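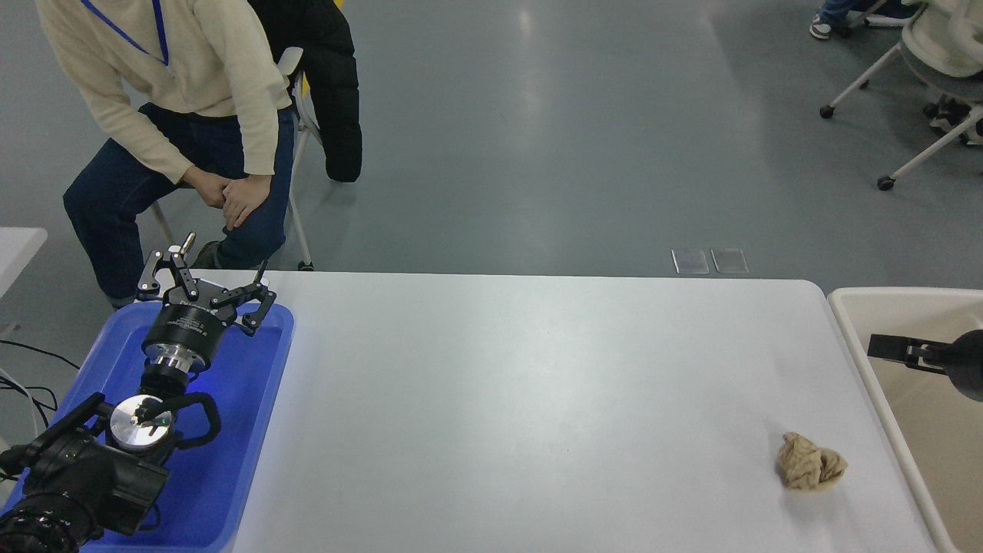
흰 책상 정리 이야기, 사진 모음

2018년 9월 2일

안녕하세요, 오랜만에 올려요. 프루나흐(Prunach) 1층 넓은 방을 쓰기 시작한 게 4월이었으니 벌써 계절이 두 번 바뀌려고 하네요. 그동안 사진은 꽤 찍었는데 올리는 건 늘 뒷전이었어요. 폴더를 열었더니 비슷비슷한 사진이 잔뜩이라(책상, 책상, 또 책상!) 고르다가 지쳐서 몇 장 안 남겼습니다. 대신 글이 좀 길어요. 사진만 보실 분은 쭉 내리시면 되고, 저처럼 책상 정리에 쓸데없이 진심인 분은 커피 한 잔 가져오세요.

흰 책상

이 방 이야기를 하려면 책상부터 해야 해요. 처음에 저는 나무색을 밀었거든요. 흰색은 때가 너무 잘 보인다고 끝까지 버텼는데, 산토시 티와리(Santosh Tiwari) 씨가 때가 보여야 닦는다고 한마디 하는 바람에 그대로 흰색이 됐어요. 써 보니까 그 말이 맞긴 맞더라고요. 커피 자국 하나만 있어도 눈에 확 들어와서 안 닦고는 못 배겨요. 물론 그걸 매번 제가 닦는다는 게 함정입니다.

모양은 그냥 네모예요. 장식도 없고 멋도 없고요. 그런데 네모난 책상은 양 끝에 뭘 붙여 놓기가 정말 좋아요. 예전에 쓰던 둥근 테이블은 옆에 통 하나 세우려고 해도 틈이 애매하게 벌어져서, 그 사이로 볼펜이며 영수증이며 죄다 굴러 들어갔거든요. 그 틈에서 동전을 주워 모은 게 2,325원이에요. 5원이 어디서 나왔는지는 아직도 몰라요. 그 돈으로 뭘 샀냐면 아무것도 못 샀고, 지금도 유리병에 그대로 있습니다.

책상을 벽에 딱 붙이자는 의견도 있었어요. 벽에 붙이면 방은 넓어 보이는데 뒤쪽 모서리를 닦을 때 팔이 안 닿아요. 한 달 해 보고 다시 뺐어요. 지금은 빙 돌아가며 닦을 수 있어서 허리가 훨씬 편해요. 키가 작은 분들은 제 말 무슨 말인지 아실 거예요!

왼쪽은 파란 트레이

왼쪽 끝은 파란 플라스틱 트레이 자리예요. 색이 어찌나 쨍한지 방문을 열면 제일 먼저 눈에 들어와요. 저는 원래 이런 색을 안 좋아해요. 집에 있는 건 다 회색 아니면 베이지고, 파란색이라고는 비 올 때 쓰는 우산 하나뿐이에요. 그런데 흰 책상에 흰 트레이를 놓으면 테두리가 안 보여서 자꾸 팔꿈치로 치게 되거든요. 파란색은 그럴 일이 없어요. 둘레가 살짝 올라와 있는 것도 마음에 들고요. 납작한 판만 있는 쟁반은 옮길 때마다 물건이 미끄러져서 심장에 안 좋아요.

트레이를 고르느라 코발(Koval)이라는 가게를 세 번이나 갔던 기억이 나네요. 큰길 말고 뒷골목에 있는 그릇 도매집인데, 간판이 작아서 첫날은 그냥 지나쳤어요. 안쪽 선반에 쟁반이 크기별로 천장까지 쌓여 있고, 꺼내 달라고 하면 사장님이 사다리를 끌고 오세요. 미안해서라도 뭘 하나는 사게 되는 가게입니다. 저는 갈 때마다 계획에 없던 채반을 하나씩 들고 나왔어요. 채반이 집에 다섯 개예요. 나물은 일 년에 두 번 무치는데요.

오른쪽은 베이지색 통

오른쪽 끝에는 베이지색 통이 있어요. 안쪽도 밝은 색이라 바닥에 뭐가 남았는지 들여다보기가 편해요. 짙은 색 통은 속이 깜깜해서 작은 물건이 깔려 있어도 모르고 넘어가기 쉽더라고요. 한번은 집에서 검은 통을 비우다가 반년 전에 잃어버린 줄 알았던 줄자를 찾은 적이 있어요. 새 줄자를 산 지 딱 이틀 됐을 때였죠...

통 높이는 의견이 갈려요. 책상이랑 비슷하게 맞추면 쓱 밀어 넣기 좋고, 낮으면 들고 나가기 좋고. 저는 밀어 넣는 쪽이에요. 게으른 사람한테는 그게 최고예요. 테두리가 넓은 통을 고르시는 것도 추천드려요. 손으로 잡을 데가 있어야 나중에 비울 때 덜 짜증 나요.

집에서는 35리터짜리를 쓰고 있는데 둘이 사는 집에는 조금 크네요. 크면 안 비우게 돼요. 작은 걸로 바꿀까 하다가도 막상 이불 커버 같은 걸 던져 넣을 때는 역시 큰 게 좋고, 이 고민만 몇 년째입니다. 혹시 답을 아시는 분은 댓글 좀 남겨 주세요.

구겨진 천에 대하여

그리고 천! 책상에 늘 굴러다니는 베이지색 천 말인데요. 저는 천은 무조건 개어 두는 파였어요. 네 번 접어서 모서리 맞춰서, 접힌 쪽이 앞으로 오게. 어릴 때 할머니가 행주를 그렇게 개셨거든요. 그런데 여럿이 쓰는 책상에서는 그게 하루를 못 가요. 아침에 반듯하게 접어 두면 점심 먹고 왔을 때 벌써 동그랗게 뭉쳐 있어요. 처음에는 볼 때마다 다시 갰는데 이제는 그냥 둡니다. 뭉쳐 놓은 모양이 꼭 만두 같기도 하고 잠든 고양이 같기도 해서 보다 보면 정이 들어요.

천 얘기가 나온 김에 조금만 더 할게요. 제가 여태 써 본 것 중에서 집 부엌용으로 제일 오래 간 건 비소프(Bisov)라는 데서 나온 면 행주였어요. 13장 묶음이라는 애매한 숫자로 파는데(왜 하필 13장일까요), 빨수록 보들보들해지고 보풀이 덜 나요. 대신 처음 두어 번은 물을 전혀 안 먹으니까 꼭 한 번 삶고 쓰세요. 저는 그걸 모르고 첫날부터 국물 쏟은 걸 닦다가 국물을 식탁 전체에 고르게 펴 발랐습니다. 산토시 씨한테도 한 장 나눠 줬더니 안경 닦는 데 쓰고 있더라고요. 뭐, 쓰는 사람 마음이죠.

책상용이랑 그릇용은 색을 따로 두시는 게 좋아요. 저희 집은 베이지가 책상, 흰색이 그릇인데, 남편은 아직도 헷갈려해요. 세탁할 때 같이 돌려도 되냐는 질문을 예전에 받았는데, 저는 따로 돌려요. 건조기는 안 쓰고 의자 등받이에 널어 말립니다. 보기엔 좀 그래도 금방 말라요.

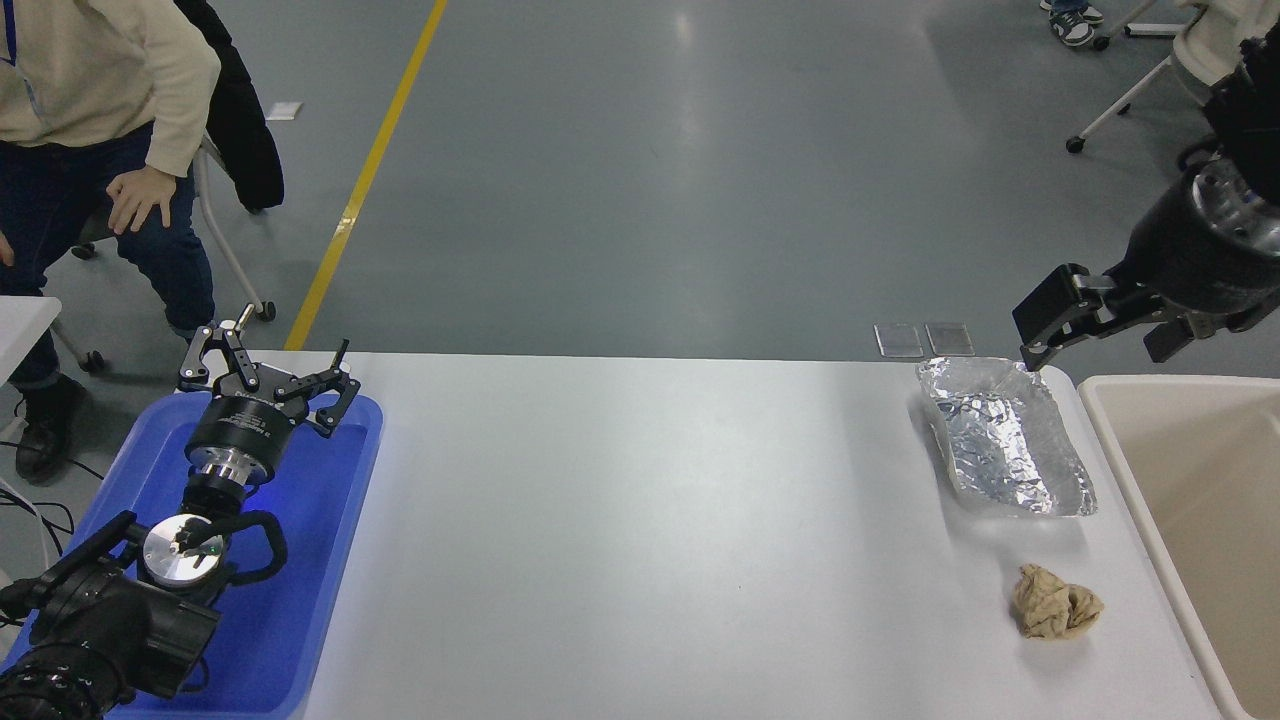
구겨진 은박 쟁반과 뭉쳐 놓은 베이지색 천. 왼쪽 끝에 파란 트레이, 오른쪽에 베이지색 통.

은박 쟁반은 참 이상한 물건이에요. 얕고 네모나고, 힘을 조금만 줘도 찌그러지고, 한번 찌그러지면 절대 처음처럼은 안 펴져요. 그런데도 저는 이걸 잘 못 버려요. 쭈글쭈글한 은박에 빛이 닿으면 잔주름마다 반짝반짝하는 게 예쁘거든요. 흰 책상 위에 있으니까 은색이 더 도드라지죠? 사진을 고를 때 이 컷은 고민도 안 하고 바로 넣었어요. 파랑, 은색, 베이지, 흰색이 한꺼번에 들어와 있는 것도 좋고, 회색 바닥을 비스듬히 지나가는 노란 선도 은근히 한몫해요.

말이 나왔으니 은박 쟁반 재사용 얘기도 할게요. 기름 안 묻은 건 한 번 헹궈서 화분 받침으로 쓰면 딱이에요. 다육이 작은 화분 두세 개는 거뜬히 올라가요. 페인트칠할 때 붓 내려놓는 용도로도 좋고, 나사 풀 때 옆에 두면 나사가 또르르 굴러가다 테두리에 걸려서 안 잃어버려요. 기름기가 밴 건 미련 없이 버리시고요. 저도 예전에 아깝다고 고기 구운 걸 모아 뒀다가 베란다에 개미가 줄을 선 적이 있어요. 그 여름은 떠올리기도 싫어요!

펴는 요령도 있긴 해요. 손가락으로 꾹꾹 누르면 오히려 찢어지고, 숟가락 등으로 안쪽에서 바깥쪽으로 살살 밀어 주면 모양이 좀 돌아와요. 모서리는 포기하세요. 모서리는 원래 안 돼요.

바닥과 의자

바닥은 매끈한 회색이에요. 먼지가 안 보이는 색이라 방심하게 되는데, 햇빛이 낮게 들어오는 저녁때 한번 쪼그려 앉아서 보시면 기절합니다. 그래서 저는 밀대를 저녁에 밀어요. 종잇조각 같은 건 밀대로 밀면 꼭 의자 다리 쪽으로 도망가요. 의자 뒤에 하얀 종잇조각이 하나 떨어져 있는 거 보이세요? 사진 고르다가 발견하고 한참 웃었어요. 다른 건 다 참아도 종잇조각은 못 참는 성격인데 말이죠.

노란 선은 저희가 그은 게 아니라 방을 빌릴 때부터 있던 거예요. 처음엔 테이프로 가릴까 했는데 지금은 없으면 허전할 것 같아요. 책상 줄 맞출 때 기준으로 삼으려다가 비스듬해서 실패한 사람, 접니다. 책상을 선에 맞춰 놨더니 방 전체가 기우뚱해 보여서 멀미가 나더라고요.

의자는 흰색에 바퀴 달린 걸로 들였어요. 바퀴가 작아서 전선 하나만 있어도 덜컥 걸리긴 하는데, 그래도 청소할 때 쓱 밀어 버릴 수 있으니까 저는 만족해요. 바퀴에 머리카락 감기는 건 한 달에 한 번쯤 핀셋으로 빼 주세요. 작은 가위로 먼저 한 번 끊고 당기면 쑥 빠지는데, 그 쾌감이 또 대단합니다.

옷걸이는 아직 숙제예요. 겉옷은 다들 의자 등받이에 걸어요. 등받이에 걸린 검은색 점퍼를 보니 옷걸이를 빨리 사야겠다 싶네요. 히데오(Hideo)라는 이름의 스탠드형을 눈여겨보고 있는데 다리가 세 개짜리라 두꺼운 옷을 한쪽에만 걸면 넘어갈까 봐 망설이는 중이에요. 써 보신 분 계시면 꼭 알려 주세요. 벽걸이는 못을 못 박아서 안 되고, 문걸이는 문이 두꺼워서 안 들어가요. 자석으로 붙이는 것도 사 봤는데 목도리 하나 걸었더니 주르륵 미끄러졌어요.

요즘 정리 순서

물어보시는 분이 있어서 적어 둬요. 별건 아니고 제 습관이에요. 먼저 책상 위에 있는 작은 것들을 트레이 쪽으로 모아요. 버릴 것과 둘 것을 그 자리에서 정하고, 망설여지는 건 일단 둬요. 그다음 천으로 왼쪽에서 오른쪽으로 한 번에 쭉 닦아요. 중간에 멈추면 그 자리에 줄이 생기니까 숨 한 번 참고 끝까지 가세요. 마지막에 통을 비우고 의자를 밀어 넣으면 끝. 음악 2곡이면 다 돼요. 느린 노래로 고르면 좀 여유가 있고요.

세제는 거의 안 써요. 볼펜 자국은 지우개로 살살 문지르면 웬만큼 지워지고, 테이프 끈적이는 건 식용유를 한 방울 묻혀 두었다가 닦아요. 식초는 말리고 싶어요. 닦이기는 하는데 오후 내내 방에서 냉면집 냄새가 나요. 다들 저녁에 냉면 먹으러 간 건 좋았지만요.

다음에는 서랍 속을 찍어 볼까 해요. 지금은 도저히 보여 드릴 상태가 아니라 시간이 좀 걸릴 거예요. 건전지가 새것인지 다 쓴 것인지 모르겠는 채로 한 움큼 있고, 어디 것인지 모르는 열쇠도 있어요. 댓글에 서랍 칸막이 괜찮은 거 있으면 적어 주세요. 종이 상자 잘라 쓰는 건 해 봤는데 제 손재주로는 칸이 전부 평행사변형이 돼요.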